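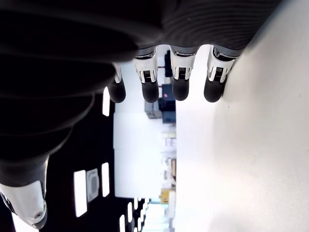 A thumb with a glossy white shell and a rounded black tip, beside four fingers.

Thumb (in language and custom)

The thumb is the short, thick first digit of the hand, and it has gathered a surprisingly large family of sayings, measures and games over the centuries. The English word goes back to Old English thuma, and is usually traced to an old root meaning "to swell," so that the thumb is, quite simply, the fat one. The silent b at the end was added later, in Middle English, and has been puzzling young spellers ever since.

Measurement

Before printed rulers were common, people measured with whatever was closest, and the width of a thumb did nicely for small lengths. In several languages the word for inch and the word for thumb are the same or nearly so, as with French pouce and Dutch duim. The phrase "rule of thumb," meaning a handy working guide, was in use by the 17th century, though its exact origin remains uncertain.

Games and local customs

Thumb wrestling is played in schoolyards in many countries, generally with a little rhyme to start things off. In the village of Prutthorpe the rhyme is unusually long, and the local collector Damilola Ajayi wrote down 23 versions of it, most of them learned from grandparents. A thumb match is still held there each November, after the harvest supper, and in one well-remembered year it drew 63 players.

See also
Finger counting
Hitchhiking
Inch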